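Musska Supply Desk
Ticket: Pen case lid lifts after packing
Category: Desk kits / writing supplies
Opened by: Front office, Louro building
Status: Closed
Month: October

Original request, 9:10 am

We are putting together desk kits for the fall intake and the pen cases are giving trouble. It is the white plastic case with a hinged lid and a shallow tray. Packed to the list, the lid comes down at the hinge side and stays up a little at the front. If I press on it, it shuts. If I put the case down and come back later, it has lifted again on most of them. We need 32 kits and so far 20 are packed. I would like to know whether to carry on or stop.

White pen case with the lid open, light wood table.
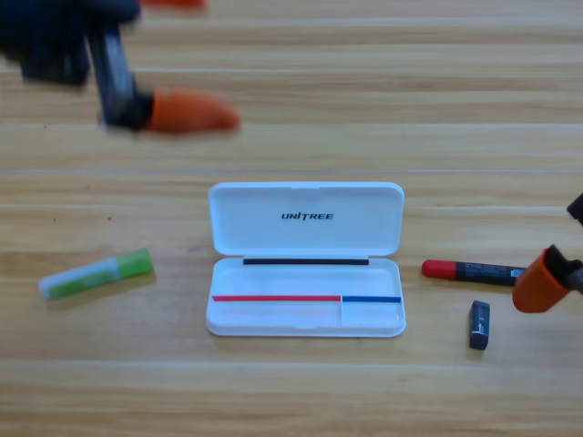
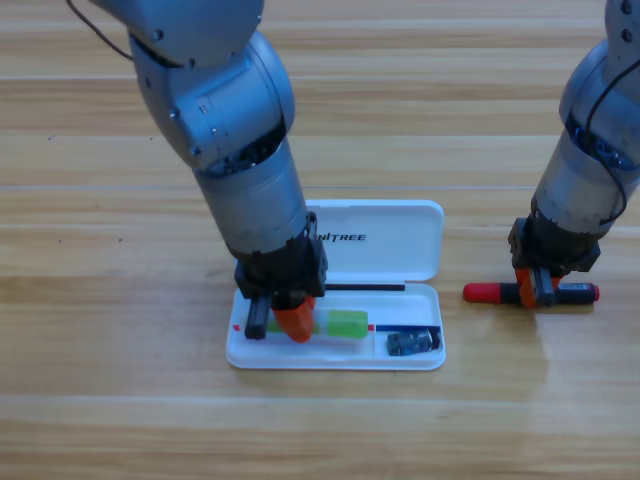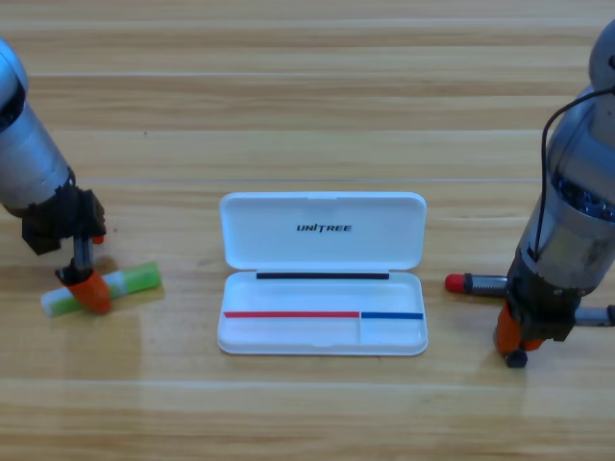
The contents per case, as I have them on the sheet:

one black pencil
one slim pen
one marker
one green eraser
one name card, folded once

The screwdriver and the spare battery on the bottom of the sheet are for the equipment drawer and I have been keeping them out of the cases. Please confirm that is right. The layout of the sheet makes it look as if they belong to the kit.

Nothing is cracked or bent as far as I can tell. I have not forced any of them.

Supply desk, 9:40 am

Thanks for the list. Please stop packing for now and leave the finished ones as they are. Do not stack them or put a weight on the lids overnight. It was tried on a different case last year and we ended up with marks on the lids and the same problem in the morning.

Confirmed on the screwdriver and the battery. They go in the equipment drawer. The sheet will be split into two pages.

Some questions before we try anything:

1. Does an empty case shut fully and stay shut?
2. Which item goes in last?
3. Does the marker lie flat on the floor of the tray, or is one end up on the rim?
4. Where is the name card?

Front office, 10:25 am

1. Yes. I took everything out of three of them and closed them. They stayed shut through a coffee break. One needed a firmer push at the front left corner but it has held.

2. The eraser goes in last on mine. I can't speak for every case, there were two of us doing it at the start and we didn't agree on an order.

3. It depends. When the marker goes in first it lies flat. When it goes in after the pen, it tends to sit partly on the pen and the capped end rides up.

4. On top of everything, under the lid. The idea was that people would see their name when they opened it.

I should add that the lid goes up more on some than on others. The worst one I could get a fingertip under. The best one I only noticed when I ran my thumb along the front.

Supply desk, 10:50 am

That points at the packing and we can leave the cases alone. Please try the following on one case, and on one case only until we know the result.

Take everything out. Wipe the tray and look along the hinge for crumbs of eraser or bits of card. Close it empty and open it again.

Put the marker in first, along the back, flat on the floor of the tray. Put the pen in next, in front of the marker and lying the same way. Pencil after that. The eraser goes in flat, at one end, on the floor of the tray and with nothing under it. Leave the name card out for this test.

Close the lid and leave it for an hour on the table. Don't carry it around.

Front office, 12:15 pm

Done, with a case from the worst end of the row. Nothing along the hinge that I could find. Marker, pen and pencil all went in flat. The eraser would not go in flat at the end, there wasn't the length left for it beside the pencil. I turned the pencil around, thinking the point was taking up room, and of course that made no difference. Then I moved the pencil to the very back against the hinge and put the marker in front of it. That left enough room for the eraser.

Closed it at 11:05. Still shut at 12:10.

So the order that worked was pencil at the back, then marker, then pen, then eraser at the right-hand end. The order on the sheet is the reverse of this, near enough.

Supply desk, 12:30 pm

Good. We'll use your order. Please repeat it on two more and then add the name card to one of those two, laid on top as before.

Can you also check which erasers you have? There should be a box of 100 in the supply room. There were two kinds ordered this year, both green. One is from Oson and is the thin one. The other came in with the Skurkix order and is noticeably thicker. The kit was planned around the thin one.

Front office, 1:35 pm

Both kinds. They had been tipped into the same box at some point, so I have been picking whichever came to hand. I stood one of each side by side on the table and the difference is easy to see once you know. In the hand it is harder to tell, they have the same paper sleeve color and the same rounded corners.

Results:

Second case, new order, thin eraser, no card: shut and staying shut.

Third case, new order, thin eraser, card on top: shut at first. After half an hour the front edge had come up very slightly. I opened it and the fold of the card was standing up against the lid. I pressed the fold flat with the back of a ruler and closed it again. It has held since, though I don't love depending on that.

Fourth case, which you didn't ask for: new order, thick eraser, no card. Would not stay shut. It goes up at the right-hand end, above the eraser, and the left is fine.

Supply desk, 1:50 pm

The fourth one is useful, thanks. So we have three things adding up:

– the marker or the eraser lying on top of the pen
– the thick eraser in some of the cases
– the folded card on top

Any one of them might be enough by itself, and most of the packed cases probably have two.

What to do:

Sort the box of erasers first. Keep the thin ones for the kits and put the thick ones in a bag marked for the classroom shelf. If you run short of thin ones, stop and tell us how many you need. Don't fill in with thick ones.

Take the name card out of the case. It can go under the elastic of the folder, or you can print the name on a label and put that on the outside of the lid. Please don't stick anything on the inside.

Repack the finished cases in the new order. A case that already shuts properly and has a thin eraser can stay as it is, minus the card.

Front office, 2:05 pm

Understood. Two things. The label on the outside is fine with us, but is there a kind that comes off again? These cases get handed back in at the end of the year and last time we spent a long while scraping.

And is there any objection to leaving the pencil out until people collect the kit? The points are marking the tray. It wipes off with a damp cloth but it looks used before anyone has touched it.

Supply desk, 2:20 pm

There are removable labels in the second drawer of the print station, the ones on the blue backing sheet. Try one on a spare case and peel it off tomorrow before you do the rest.

On the pencils, use the plastic point covers if there are any left in the supply room. If not, leave the pencils unsharpened. They can be sharpened at the desk when people sign for the kit. We would prefer to keep them in the case. When they were handed out separately there were always a few left over and a few people without.

Front office, next morning, 8:50 am

All repacked. I went through the row and ended up redoing nearly everything, it was quicker than deciding. The eraser sorting took longer than the packing. Enough thin ones to finish, with a small pile over.

Every case was closed before I left at 4:30 pm. This morning all were shut except one. I opened that one and the marker had been put in on top of the pen, so I put it right.

No point covers left. The remaining pencils are unsharpened, and I have put a note about the sharpener on the sign-out sheet. For the ones that were already sharpened I wiped the trays.

The removable label came off clean after a night. It left a slightly duller patch that went away with a cloth.

Supply desk, 9:15 am

Thank you. The packing sheet has been changed. It now reads:

1. Wipe the tray, check along the hinge.
2. Pencil, unsharpened, against the hinge.
3. Marker in front of the pencil, flat.
4. Pen in front of the marker, flat.
5. Thin eraser at the right-hand end, flat, nothing under it.
6. Close, press once at each front corner.
7. Label on the outside of the lid.

Equipment drawer items are on their own page. The supply record for erasers has been split into thin and thick, and the next order will be thin only.

Please finish the remaining kits and write back here if any lid lifts again. If it does, note which end goes up and what is under it.

Front office, 11:30 am

Finished, 32 in total, all shut at the time of writing. They are in two crates on the lower shelf by the door, lids up, one layer in each crate with cardboard between the rows. One point for the sheet: step 2 should say which side the hinge is on for people who pack with the case turned around. I did the first few that way and had the eraser at the wrong end. It made no difference to the lid but the row looked untidy.

Supply desk, 11:45 am

Added "hinge away from you" to step 1. Closing the ticket.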